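The Grudum Hymn Board, Standard Size

I started making hymn boards because the one in our church lost its number three. Then it lost the other number three. For most of Lent we sang whatever we could find that didn't have a three in it, and I went home and told my husband I could surely make a better board than that. That was nine years and a good many boards ago, and the Grudum is the one I still like best.

It's named after the dog, by the way. People ask.

If you grew up with a hymn board you already know what it's for. It hangs up front where the whole room can read it, it tells you the numbers, and you put your ribbon or your offering envelope in the right page before the service starts. If your congregation went over to screens and is now drifting back (I get a lot of those calls!), you may have a generation of people who have never used one. They catch on in a week.

What you get

The board is solid ash with five rails, and it hangs on a single keyhole bracket that I screw on myself before it ships. Five rails suits most Protestant orders of service I've come across: opening hymn, hymn of the day, two for communion, and a closing hymn. If you sing more than that, write to me and I'll add rails. Seven is as far as I'll go before it starts to look like a departures board.

The number cards are the part I fuss over. Each set has 212 cards, printed on both sides in a plain upright face that Judit Katona drew for me. She sat in the back pew of four different churches with sample cards taped up front and crossed out every numeral she couldn't tell apart. Her sixes and eights are really different from one another, and her one has a foot on it. A full set covers any hymnal numbered up to 1000, including on those Sundays when you're unlucky and get 266, 226 and 622 all in one morning.

You also get word cards for Psalm, Hymn, Insert and Sung Amen. Lutherans usually ask me for Canticle, Catholics ask for Gloria, and both are free if you mention it in the order notes.

Choosing a finish

Clear oil is my default. It darkens a little over the years and goes nicely with oak pews. The walnut stain is for older sanctuaries with dark paneling, and the white is for the gymnasium-style buildings where everything else is white already. I don't do gloss. I did it once for a very nice congregation with a big south window, and from the left side of the room all anybody could read was the sun.

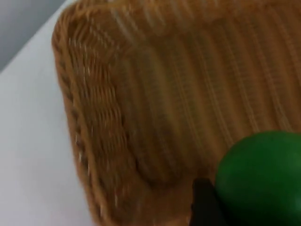
Close-up of a basket in a tan to honey-brown weave.

Hanging it

Put the bottom rail higher than you think. A standing choir will block anything lower than their heads, and so will a Christmas tree, and so will the Easter lilies if your altar guild is as generous as ours. Have one person sit in the last row and another sit behind a pillar, if you have pillars, and move the board until both of them can read it.

Plaster walls need a proper anchor. For stone or brick, please call whoever looks after your building before you drill into it. Kjell Eklund, who put ours up, went straight into a mortar joint and it has held ever since, but he's done masonry all his life and I would not have tried it.

Two boards or one?

A long nave with a center aisle does well with two, one on each side. They ship in the same crate and you'll want a second set of cards to go with them. One set split across two boards sounds thrifty, but you run short of twos almost right away. I know this from experience — ours.

What people have told me

Yhon Urrego, who plays organ for a Spanish and an English service back to back, says he can change all five rails during the last verse of the postlude hymn if someone else is turning pages. Henrike Dreßler wrote to say that the cards fit the rails of her church's old Stankevičius board as well, which I didn't know! I've since measured one and she's right, so if your old board is fine and it's only the numbers that have gone missing, buy just the cards.

Saulius Adomaitis sent his first board back because the walnut was too red next to his pulpit. I restained it and he kept it. I'd do the same for you, so do tell me if the color is wrong.

Ordering

Everything is made to order in my shop and goes out in a wooden crate. Boards ordered for Easter need to be in well ahead, as I close the book when it's full and April is always a scramble. Replacement cards go in a regular envelope and leave much faster. Tell me the numeral and how many, and please say if you have the older cards with the rounded corners, which are a hair thinner.

Smaller boards for chapels and nursing homes are on the Zurnoleck page. It has three rails and the same cards.

Page updated 8 January 2018, with the new bracket.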